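Fiorella Monti did not believe in the Jedholm tonic, and said so at the counter.

"One spoonful a day, 365 days," said the man from Bandley. "My aunt is 100."

"Was she 97 when she started?"

He smiled as if she had paid him a compliment. Behind her, Consolacion Dizon already had her purse open. Consolacion bought things the way other people sneezed.

"It's only three pounds," she whispered.

"It's vinegar – smell it."

Consolacion smelled it. She bought two bottles, and in April, when her knee stopped hurting, she rang to say so.
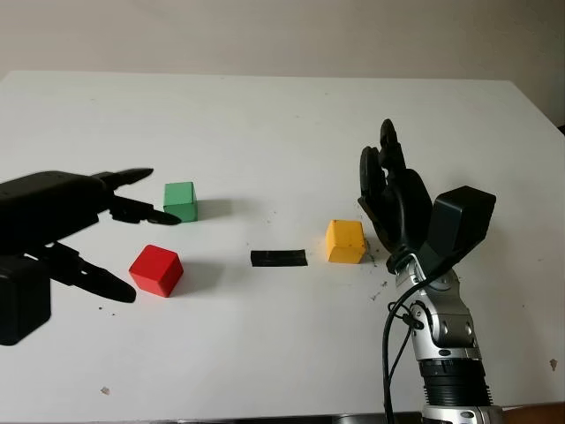

Green, red and yellow cubes on a white table.

"It's spring," said Fiorella. "Knees do that."

She put the phone down and bent her own knee, slowly, to check.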